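Street Trees Deserve a Maintenance Budget

Each spring the city of Lukville plants young trees along its residential streets, and each spring the planting is treated as the finished work. The Eide Landscape Forum takes a different view. A tree set in a narrow strip between sidewalk and curb needs regular water for at least 2 growing seasons, and the present budget pays for almost none of it.

The results are plain on the blocks near Vullis Park. Of the 15 lindens planted there under the last contract, 8 have been removed. The contractor met every term of the agreement, which ended on the day the stakes went in. Residents were asked to water the rest by means of a door notice, delivered in May and not repeated.

We do not fault the residents. Many rent, many work long shifts, and few have an outdoor tap within reach of the street. Public trees are public property, and their care should be assigned and paid for in the same way as the care of storm drains.
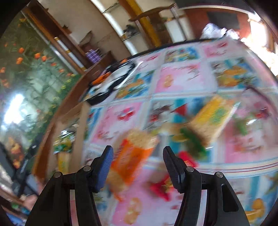 What the City Should Do

Future contracts should include watering and mulching through the second summer, with payment held back until the trees are inspected. The Foko district already writes its agreements this way – at a higher price per tree, it must be said. If the total budget cannot grow, the Forum would accept fewer new trees. The council should settle the matter before the next planting list is approved.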